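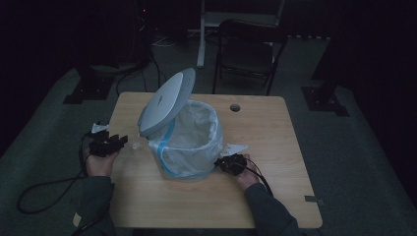

# Idura Shield will go ahead, but with fewer teams and no penalties until the final

January 17, 2021

The Idura Shield, the midweek knockout for clubs too small or too stubborn to enter anything grander, will be played this season after all. Organisers confirmed the news in a four-page letter to clubs, of which three and a half pages dealt with the correct way to fill in a team sheet.

The competition had been in doubt since the first round was put off before Christmas. Two dates were set after that and both were quietly dropped, the second so quietly that Camacho Athletic had already booked a coach.

Under the new plan the Shield shrinks from 32 clubs to 16. Those with no floodlights have been given the choice of playing every tie away or sitting the year out. Eleven chose to sit it out, and five more followed when they saw the mileage. Susside Rovers, who would have faced a round trip of 219 miles to play a side they beat 6-0 in a friendly, were among the first to reply.

Ties level after 90 minutes will be settled in favour of the away team, a rule brought in to get everyone home earlier. Only the final, planned for July, will have extra time and penalties. Managers have been quick to work out what this means for home sides in the last ten minutes, and supporters can probably look forward to seeing two centre halves up front by the hour mark.

Holders Illeo Town keep the trophy for now, as they have done since their 2-1 win over Camacho in the last completed final. That match drew a crowd of 1207, a record for the Shield and several hundred more than the programme printer had been told to expect. Copies have since changed hands for more than the price of admission, though the team line-ups on the back page list the Illeo goalkeeper twice.

Prize money has been trimmed too. The winners will receive £700, down from £1,000, and the beaten finalists will get a plaque. Semi-finalists used to get a plaque as well, but will now get a letter.

There is better news on the ground itself. The final returns to Susside's Mill Lane, which has a capacity of 2764 according to its safety certificate and rather fewer according to anyone who has stood behind the dugouts. The club has put in a new turnstile at the railway end. The old one, which let people in but was less reliable about letting them out, has been kept as a spare.

The draw for the first round has already been made. Illeo will start their defence at home to Susside Rovers' reserves, who are allowed to enter because they play in a different league from the first team and, the letter explains, wear different socks. Camacho have been drawn away and have not yet booked a coach.

Dates for the opening ties will be sent to clubs once the league fixtures have been settled. Any club wishing to appeal against the away-team rule must do so in writing, with a fee of £25, returnable if the appeal succeeds. The last one to succeed was in 1998 and concerned a corner flag.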